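Shared Workshop Access and Booking Habits at the Parnbridge Campus
Second-year group project report

Group members: Mitali Begum, Sunil Jayawardena, Farzana Bandara, Anjana Khan
Project supervisor: Debashish Sarkar

1. Introduction

The Gazi Building at Parnbridge houses the teaching workshops used by students in engineering, product design and architecture. Places in these workshops are booked through Zudent, the online system that also handles study rooms and equipment loans. At the start of the academic year the group was asked to choose a service used by students and to report on whether it met their needs. We chose workshop booking, as all four members had at some point been refused a place in a session that was later found to have free benches.

The report considers three questions. How much of the booked time is used? At which times of the week is the difference between booked and used time greatest? What changes would students and staff be prepared to accept?

2. Background

Until two years ago, bookings were made on a paper sheet held at the Gazi reception desk. Students signed for a bench on the morning of use and could not reserve one in advance. The move to Zudent allowed booking up to 14 days ahead and was generally welcomed, particularly by part-time students who travel some distance and could not previously be certain of a place.

The paper sheet did have one merit. A student who signed it was standing in the building. An online booking carries no such assurance, and the present rules contain no penalty for a booking that is not taken up. Similar difficulties are well known in library study rooms and sports courts, and several of the remedies considered in section 5 are borrowed from those settings.

3. Method

The department supplied a record of all workshop bookings made during the autumn term, with names and student numbers removed. The record contained 3,383 bookings. It was compared with the door-card log for the same period, which shows when a card is first used to enter a workshop. A booking was treated as used if the matching card entry fell within the booked session. Of the total, 2,861 bookings were matched in this way.

A short questionnaire was then sent to students with workshop access, and 200 complete replies were received. Farzana Bandara and Sunil Jayawardena also held interviews with seven members of technical and teaching staff. Interviews lasted up to half an hour and followed a common list of topics, although staff were free to raise other matters.

The door-card log has a weakness that should be stated plainly. When two students arrive together, one may hold the door for the other, and the second card is then not recorded. The number of unused bookings is therefore likely to be overstated — by how much, we cannot say.

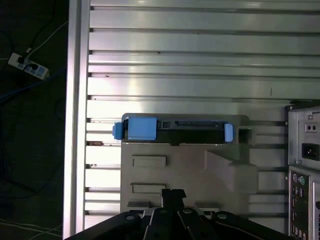 4. Findings

4.1 Unused bookings

The comparison left 522 bookings with no matching card entry, or a little over 15 per cent of the total. These were not spread evenly. Morning sessions beginning at 9 a.m. had the highest share of unmatched bookings, and sessions beginning in the early afternoon had the lowest. Saturday sessions, which had been expected to perform poorly, were among the best used. Staff suggested that students who plan to come in at the weekend have usually arranged their travel beforehand.

4.2 Reasons given by students

The most common reason for missing a session was that work from another module had taken longer than planned. Many students also wrote that they had booked two or three sessions in the same week in order to be sure of one. Several did not know that a booking could be cancelled on a mobile telephone. The cancel option in Zudent is placed under account settings and is not shown on the booking page.

4.3 Views of staff

Technical staff were less troubled by empty benches than by late arrivals. A student who enters forty minutes into a session must still be given the safety briefing, and this takes a technician away from the others present. Teaching staff were more concerned with fairness between courses, as architecture students are released from lectures later in the day and tend to find the afternoon sessions full.

5. Options considered

Three options were put to students and staff. The first was a reminder message on the evening before a session, with a link for cancelling. This was supported by nearly all who replied. The second was the release of a bench if the student had not entered within 20 minutes of the start. Staff favoured it, but students with long journeys were strongly opposed. The third was a limit on the number of future bookings held at one time, on which opinion was divided.

A deposit scheme was discussed within the group and set aside. It would fall most heavily on those least able to pay, and the Semaris fund, which meets material costs for students in hardship, does not cover charges of this kind.

6. Recommendations

The group recommends that the reminder message be brought in from the start of next term, and that the cancel option be moved to the booking page. A limit of three future bookings per student should be tried for one term in the Gazi workshops only. The release of benches after 20 minutes should not be adopted until the effect of the reminder is known.

We further recommend that the door-card log be checked against a headcount for at least one week, so that any later study may rest on firmer figures. Anjana Khan has prepared a form for this purpose, and a copy has been left with the workshop office.

7. Acknowledgements

The group thanks Debashish Sarkar for his guidance, the technical staff of the Gazi Building for their time, and all students who completed the questionnaire.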